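We decided in December to stop eating lunch out on workdays. I had added up the card statements for the year and the number was $1256, just for me, and most of it went to the sandwich place across from the office. The sandwiches are fine. I couldn't have told you what was in any of them an hour later.

The plan was to cook one big thing at the start of the week and eat it until it ran out. I've tried this before and quit by the second month, so I asked Nkechi Odukoya, who I used to share a desk with, how she kept it going. She said she never makes a full week of anything. She makes two smaller pots and freezes half of each, and by the third week there are four different lunches in the freezer to pick from.

So I did it her way. The first two were a lentil soup with cumin and a chicken and rice dish with too much black pepper. The soup froze well. The rice got grainy, and now I freeze the chicken by itself and make rice the night before. Potatoes don't freeze well for me either. I tried them in a stew and they came out spongy.

Beans have been the best thing by far. A pound of dried black beans makes 6 lunches if I add an onion, a can of tomatoes and whatever peppers are going soft. I soak them overnight when I remember. When I don't, they go on the stove for longer and I do laundry.

The containers took some sorting out. I owned a lot of lids and very few bottoms. I gave most of it away and bought 12 of the same square container, so every lid fits every box. I write the name of the food on masking tape with a marker. I skipped the tape once and took plain tomato sauce to work.
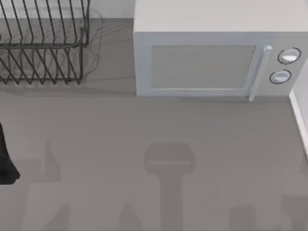
Washing up was the part I expected to hate. I rinse the container at the office sink right after eating and wash it properly at home with the dinner dishes. If it sits in my bag overnight with the lid on, I regret it.

I've spent $292 on groceries for lunches so far, including a few things that will last a long time, like the cumin and a big bottle of olive oil. I still go out with Ibrahim when he's in the building, and I order the soup. Next I want to try a chickpea curry and see how it does in the freezer. If anyone has a pasta dish that survives being frozen, please leave it in the comments.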